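Illelis opens shared workroom at Plerner building

24 August 2018

Illelis has opened a shared workroom on the ground floor of the Plerner building. The room was used for storage until the start of the year and has been refitted for small teams that need table space for days or weeks at a time. Bookings opened this month and are handled through the Tastix scheduling page.

The conversion was kept simple. The old shelving came out, the walls were patched and painted white, and the concrete floor was ground down, filled where it had cracked, and sealed. No carpet or raised floor was put in. Illelis said a bare floor is easier to clean and lets users roll cases and chairs from one end to the other without lifting them over a threshold. The door on the loading side was widened in the same round of work.

Total cost of the refit was $3000, not counting furniture. Most of that went to the floor and to new wiring. Power now comes from wall outlets on 2 separate circuits, so a tripped breaker on one side does not shut down laptops on the other. Extension cords are allowed but have to be taped down wherever they cross a walking path.

Furniture was moved over from the Buthelezi office, which closed its own meeting floor in the spring. The lot included white work tables, light blue plastic chairs, a few mesh office chairs with headrests, and gray upholstered seating. The tables are not fixed in place. Teams may push them together for group work or pull them apart for solo work, and are asked to put them back along the wall marks when a booking ends. The plastic chairs stack. The mesh chairs do not, and they should stay in the room overnight.

The limit is 15 people at one time, set by the width of the exits. The booking page will not accept a larger group. A group that grows after it has booked must change the entry before the extra people arrive.

Sound was the main complaint during the trial period. Tall bare walls and a hard floor carry voices well, and two teams sharing the room could hear each other clearly from opposite ends. Readings taken during a busy afternoon peaked at 68 decibels. Illelis plans to hang fabric panels on the long wall and repeat the readings with the same number of people present. Until then, calls are to be taken in the hallway.

Lighting was left as it was. The existing ceiling fixtures were cleaned and failed tubes replaced, and no further work is planned unless users ask for it. Desk lamps may be brought in. 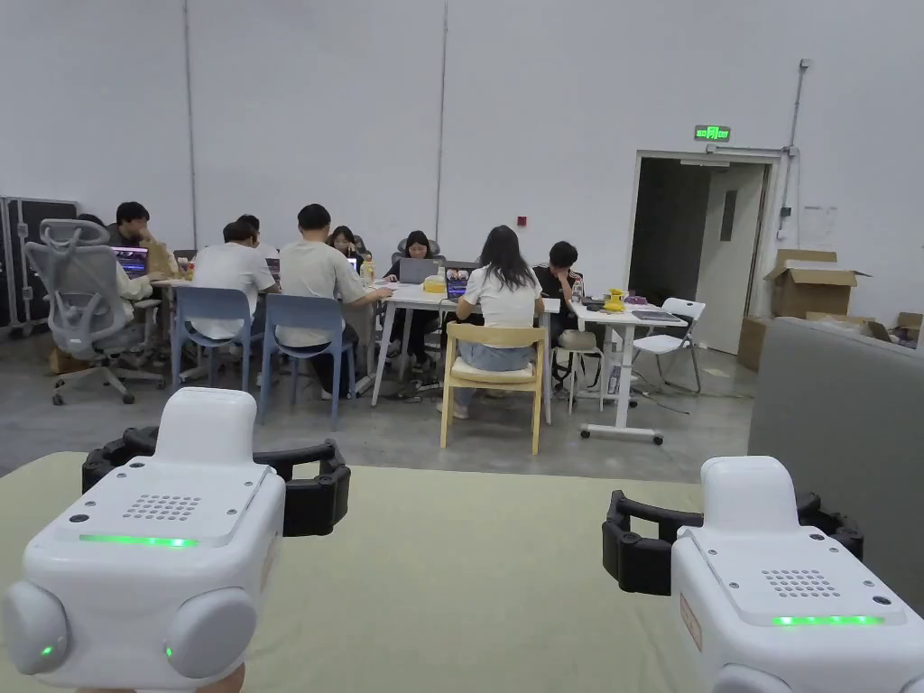

Groups have mostly settled on one pattern: tables joined in the middle of the floor, with chairs on all sides, and a spot or two kept near the wall for people working alone on a laptop. Wheeled cases go against the wall, clear of the door. Illelis has left this layout out of the written rules — teams are free to set up as they like — but the floor plan on the booking page now shows it as the default.

Food is allowed at the tables. Bags and wrappers are to be taken out at the end of the day, and the bin by the loading door is for dry waste only. Drinks need a lid. The room has no sink, and the nearest one is in the kitchen at the end of the hallway.

Equipment can stay overnight if the booking runs into the next day. It must be labeled with the team name and a phone number. Anything left after the last day of a booking is moved to the storage cage, where it is held until someone signs for it. The cage is locked in the evening along with the loading door.

Half-day and full-day slots are open now. Bookings longer than a week need approval from the Plerner front desk, which also issues door cards. Cards stop working at the end of the booking and should be handed in at the desk on the way out.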